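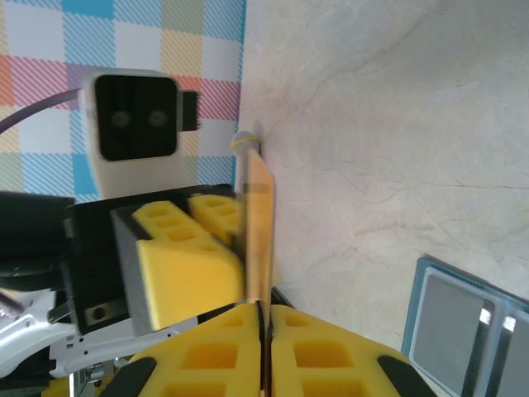 Lamelle de bois à embout gris pâle et anneau jaune.

Prorkden recrute une personne pour la préparation et le rangement de petits objets dans son local de Plukia. Le poste est à pourvoir dès que possible, à temps partiel, pour une durée de quatre mois.

Le travail se fait à table. Il s'agit de sortir les objets de la réserve, de les disposer sur le plateau selon une fiche, puis de les remettre dans leurs boîtes quand la série est finie. La réserve compte 500 pièces environ étiquetées par Whitelaw, notre fournisseur - lamelles, petites boîtes, blocs, plateaux de couleur, damiers. Chaque pièce a un numéro et une place fixe sur les étagères.

Vos tâches :
- préparer les plateaux du jour à partir des fiches
- vérifier l'état des pièces et mettre de côté celles qui sont abîmées
- nettoyer la table et les boîtes en fin de poste
- tenir à jour le cahier d'inventaire

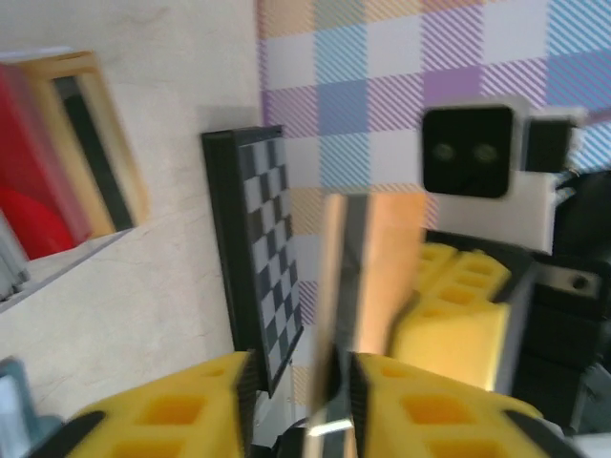 Faut-il une expérience en magasin ou en atelier ?
Aucune expérience n'est exigée. Les deux premiers jours sont consacrés à la formation et ils sont payés.

Nous cherchons quelqu'un de soigneux, qui sait suivre une fiche dans l'ordre et qui signale les erreurs quand il en trouve. Il faut pouvoir rester assis une bonne partie de la matinée et distinguer sans difficulté des couleurs proches. Les pièces sont légères, il n'y a pas de port de charges. La lecture du français est nécessaire, l'écriture un peu moins - le cahier se remplit surtout avec des numéros.

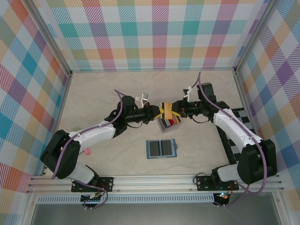 Les horaires sont fixés en début de mois avec la responsable de la réserve, Anahera Tomoana. Les matinées sont prioritaires, mais un après-midi peut remplacer une matinée si le planning le permet. Le local est au rez-de-chaussée, accessible en fauteuil, avec un coin cuisine pour le déjeuner. L'arrêt de bus Tundach est juste en face. Le stationnement dans la cour est réservé aux livraisons.
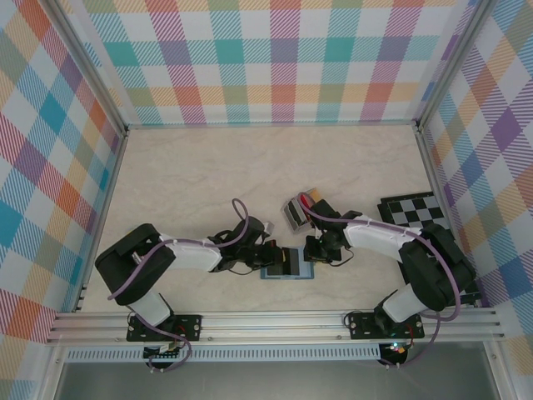 La rémunération est horaire et versée en fin de mois. Les frais de transport en commun sont remboursés pour moitié sur justificatif. Une blouse est fournie. Les bijoux aux mains et les manches larges sont à éviter pendant la préparation.

Pour postuler, envoyez un CV et quelques lignes sur vos disponibilités à l'attention d'Anahera Tomoana, Prorkden, bureau 127, Plukia. Les candidatures peuvent aussi être déposées à l'accueil le matin. Merci d'indiquer la date à laquelle vous pourriez commencer. Les personnes qui avaient écrit en mai n'ont pas besoin de renvoyer leur dossier.

Dernière mise à jour : 28 juin 2022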